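Ticket 657: Purchase planning, bin picking cell
Status: Open, waiting on quote
Opened by: Zerrin Keskin
Category: Equipment / budget request
Priority: Normal

First entry

Hi all, me again. I'm opening this as a ticket instead of one more email thread, mostly so I can find it later when somebody asks why we spent what we spent. The short version of the problem: the picking cell keeps missing or half-grabbing things, and I need to decide what we buy before the October budget closes. I have 2,750 dollars left on the equipment line and three ideas for how to use it, and they don't all fit.

The choices so far:

A second gripper with softer fingers. Dernex sent me a price for their small two-finger kit and it eats most of the money by itself.

New bins and a proper way to hold them down. Cheap, boring, and I keep coming back to it.

A service visit from Tillosow to redo the calibration and tidy up the cabling on the wrist. They charge by the half day plus travel, so it depends how long they stay.

Second entry

Talked to Tillosow support on the phone this morning (35 minutes on hold, nice music at least). Their tech asked me a pile of questions before he would even talk about a visit. What surface are the bins on? Are they clamped or screwed? Did anything change when the misses started? I had most of the answers but not the last one, so I went back through our run notes. The misses got worse right after we moved to the mixed set of parts. Before that we were running same-shape blocks and things were pretty happy.

He also wanted to know if the bin walls were straight or sloped. Ours slope out. He said that's fine in the middle, but parts that end up against a wall are where a hard metal finger has the most trouble, and would I please log where each miss happens before I spend a dime. Fair enough! I set up a sheet with columns for item, spot in the bin, and what the gripper did.
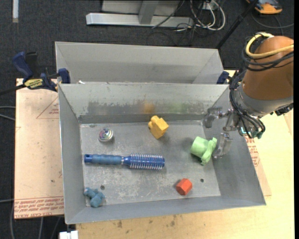 Warner, October

Sheet is going. I stuck with the mixed set for this round: the blue hairbrush, the yellow block, the green toy piece, the red-orange hexagonal piece and the rest of the gang. I know a hairbrush sounds like a silly test part, but the long handle and the bristles give the arm a lot to argue with, and our real orders are every bit as awkward.

Results after the first batch: 11 misses logged, and 5 of them were parts up against a wall. Three were the brush, which slid out of the fingers on the lift. The other three I marked as "no idea" because I was getting coffee. So the wall thing is real but it isn't the whole story, and the brush problem sounds like a finger problem to me.

I also finally took a hard look at the bin floor. It's scratched and blotchy with worn patches, especially toward the near side. I asked Tillosow if that could throw off the vision and got a solid "maybe," with a suggestion to try a matte liner first. A liner is pocket change, so that goes on the list no matter what.

Fourth entry

Got the Dernex rep on a call. She was great, very patient with me. Soft fingertips are sold separately from the full kit! I had been pricing the whole gripper this entire time because that was the only thing on the first page of the quote. Tips alone might bolt onto what we have, but she needs the finger drawings from Tillosow to be sure, and she wouldn't promise anything until she has them. I've asked for the drawings. If they fit, I can afford the tips and a service visit and still have a little left over for bins.

Side note for whoever does the planning next year: please put spare cables in the budget as their own line. I left them out, and the wrist bundle is the thing I'd least like to be waiting on if it goes.

Fifth entry

Ocampo in purchasing wrote back with two things. First, anything from a new vendor needs a vendor form, and Dernex is new, so I filled that out over lunch. Second, she'd like the service visit and the parts on separate orders, even if they get approved together. No problem, I'll split them.

Where I've landed for now:

Matte liner: buy, out of supplies, no approval needed.
Soft fingertips: on hold for the drawings.
Service visit: ask for a half day, calibration first, cabling if there's time.
New bins: wait. The clamps are doing okay and I'd like to see what the liner does.
Full second gripper: off the list this year.

Next step is on Tillosow for the drawings. I'll run another batch with the liner in and paste the sheet into this ticket when it's done. If you've got a liner material you like, please add it in a comment, I'm looking at gray and black samples and have no strong feelings either way.

Zerrin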